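Home Projects Walls Small Spaces Contact
Search this site Go

Hanging a Hook Rack on a Patterned Wall
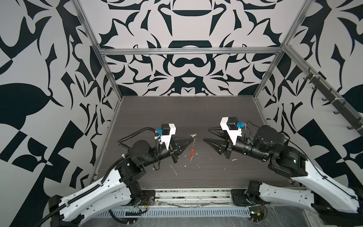
Sandra Lightfoot wrote in to ask whether a big black-and-white pattern makes it harder to get a rack straight, and yes, Sandra, it does, at least for me! All those curving leaf shapes pull your eye off the line, so please trust the level and put your eyes away for a while.

Start by holding the rack up and moving it around until you like it (I always end up lower than I planned). A dark rack looks lovely over a bold print, but the hooks can get lost among the black shapes, so step back and look from the doorway too.

Mark the first hole with pencil on a scrap of painter's tape. Lay your level across, mark the other end, and then check the whole thing again. Mine was 2 holes, 23 inches apart, and I still measured it wrong the first time.

Drill slowly, tap in your anchors, and leave both screws a little loose until the rack is up and level. Then snug them down by hand, peel off the tape, and hang something light on it for the first evening.

Last updated: 2 Jul 2016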